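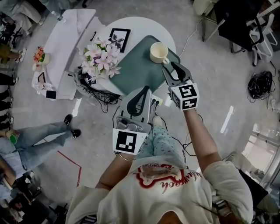
5.3 Failure during tabletop collection

Of the 237 demonstrations recorded with the Skamon hand-held grippers at the Plarkwood site, most of the unusable ones came from a single fault. The pose of one gripper would jump sideways by several centimeters while the operator was reaching for an object, then return to the correct track. Operators felt nothing and kept working, so the error was found only when the trajectories were replayed on the arm.

Figure 3. A mug task with both grippers in use. The black square markers are printed on the faces of the right gripper, and each gripper carries a white cube.

We traced the jump to the marker tracker. When the wrist turned far enough that only one marker face was in view, the solver had two possible poses and sometimes chose the wrong one. Glare made this worse. On Thursday we repeated the task with the blinds down and the fault rate fell, but it did not go to zero.

During replay, one bad trajectory drove the arm into the table edge at close to full speed. The force limit in the Sonderis controller stopped it after around 60 ms. The jaw mount was bent and had to be replaced. No one was inside the marked area.

We now reject any trajectory in which the gripper moves more than 3 cm between consecutive samples, and the first replay of every new recording is run at reduced speed. The check does not catch slow drift, which we discuss in Section 6.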